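16 December 2025

Cold in the unit again this morning. The heater took until ten to make any difference. Stock of black insoles before starting: 194 pairs booked in from Papadakis, 98 of them for the Raltden order and the remainder unallocated. The delivery note gave one size range and the carton labels gave another. Rang them, left a message, carried on.

Spent most of the day on the yellow shelf. The upper surface is for parts laid out flat, one deep, long axis running front to back. The old arrangement from September had them crosswise, which wasted width and meant the raised rims caught on each other when a piece was lifted. Turned lengthways, they come up without dragging their neighbours. Spacing is still uneven and I have not decided whether to mark it. Tape would lift within a week. Paint is permanent, and Rosaura Quintero wants the shelf back for the Kamulum job in the new year.
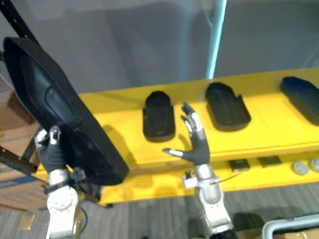 Rims are the other matter. On a flat surface the outline is easy to read, but the recess is shallow and black on black, so I check it by tilting the piece towards the light. Set aside 5 with a rough edge on the inner side. Will weigh them tomorrow against 14 good ones.

Lower tier not touched. Need a second lamp at the right-hand end. Papadakis rang back at four: the delivery note is correct, the labels are wrong. Relabelling tomorrow, then Rirport paperwork.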